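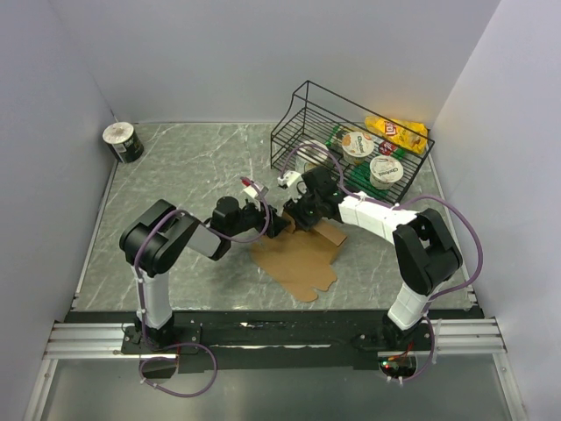

**Packing cells at Sestside: staffing and job grading**
Dellia Members' Forum > Workplace > Automation

**sestside_ops** (Friday)
Management has confirmed that two-arm cells will take over box forming and snack packing on the day shift from April. Four cells are planned. Staff now on the packing line will be offered cell attendant posts at the same grade. Comments are invited before the consultation closes.

**line4_rep**
The notice says "same grade" but does not say "same hours." The Skumville site made a similar change, and the attendants there lost their paid changeover time. We request that this be put in writing.

**hallmark_k**
I must disagree in part with the previous post. Folding cartons by hand for a full shift is hard on the wrists, and I would not object to giving it up. Loading a rack and clearing a misfold is lighter work.

**line4_rep**
Lighter, yes, but also more solitary. On the line we work side by side. One attendant per cell is a different job, and the grading should reflect it.

**sestside_ops**
To clarify: the proposal is one attendant for two cells. Changeover time is under review. Training will be given by Vieira and will take 30 hours, all of it paid.

**nightdesk**
Does the training cover cable checks and resets, or will attendants have to wait for maintenance? If we are held to an hourly target, waiting time should not be counted against us.

**sestside_ops**
Cable checks are included. Resets are not at present. The point about waiting time will be passed on.

**hallmark_k**
I would ask that resets be added. An attendant who may load the cell but may not restart it will spend much of the shift on the phone.

**line4_rep**
Agreed on resets, provided the added duty is graded. Our written response will go in on that basis, with the request on hours attached.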